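Gaveteiros para peças pequenas: notas sobre a arrumação de novembro

27 de novembro de 2024

Procedeu-se, no decurso deste mês, à reorganização integral do material miúdo da oficina doméstica, tarefa adiada desde a mudança para Fladport. O presente registo dá conta dos critérios adotados e destina-se também a quem acompanha este blogue pelas publicações sobre ferragens e restauro.

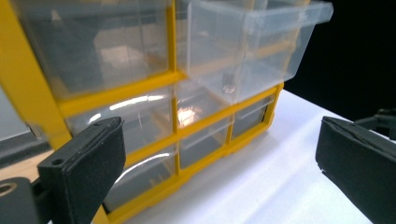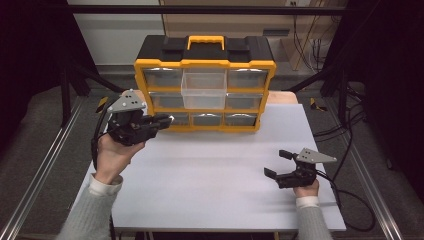 Gaveteiro de estrutura amarela com gavetas de plástico, uma delas parcialmente aberta.

O gaveteiro tem caixa preta na parte superior, pega amarela ao centro e três filas de compartimentos. A pega foi determinante na escolha. Os modelos de parede, embora mais económicos, obrigam a trabalhar sempre junto à parede, e grande parte das reparações desta casa faz-se na cozinha ou no pátio.

A compra foi efetuada na loja Siddiqui, após comparação com um modelo de maiores dimensões, ao preço de 109. O segundo foi excluído por ocupar toda a profundidade da prateleira. Convém medir a prateleira antes da encomenda e acrescentar o espaço necessário para abrir as gavetas, pormenor que me escapou numa aquisição anterior.

Quanto à distribuição, foram consideradas duas hipóteses. A primeira consistia em ordenar as peças por dimensão, das menores, em cima, para as maiores, em baixo. A segunda, que prevaleceu, agrupa-as por utilização: fixação em madeira, fixação em parede, material elétrico, peças de reposição dos candeeiros. A ordenação por dimensão tem melhor aspeto nos primeiros dias. Passada uma semana, porém, uma simples prateleira exigia a abertura de quatro gavetas.

O inventário prévio apurou 447 parafusos aproveitáveis e 695 peças diversas, entre anilhas, buchas, ganchos e terminais. Foram postos de parte os parafusos com a cabeça moída e as buchas ressequidas. As anilhas de cobre herdadas do antigo estojo Prukanent conservam-se na sua caixa de origem, por razões de estima que dispensam fundamentação técnica.

As gavetas cinzentas, de frente fumada, deixam adivinhar o conteúdo sem o mostrar com clareza, pelo que a etiqueta continua a ser indispensável. Optou-se por etiquetas de papel, escritas a lápis e coladas no canto inferior da frente. As etiquetas impressas da Hellow, ensaiadas no gaveteiro antigo, resistem melhor à humidade, mas deixam resíduo de cola quando se muda o conteúdo, e o conteúdo muda com frequência.

Recomenda-se ainda:

Não encher as gavetas acima de dois terços da altura.
Colocar as peças mais pesadas na fila inferior, sobretudo quando o gaveteiro é transportado pela pega.
Reservar uma gaveta para peças por identificar e esvaziá-la no fim de cada mês.

Ficam por resolver os pregos compridos, que não cabem na diagonal em nenhuma das gavetas pequenas, e a coleção de chaves sem fechadura conhecida. Os primeiros regressaram provisoriamente a um frasco de vidro. As segundas serão objeto de publicação própria, logo que se conclua a experiência nas portas do anexo.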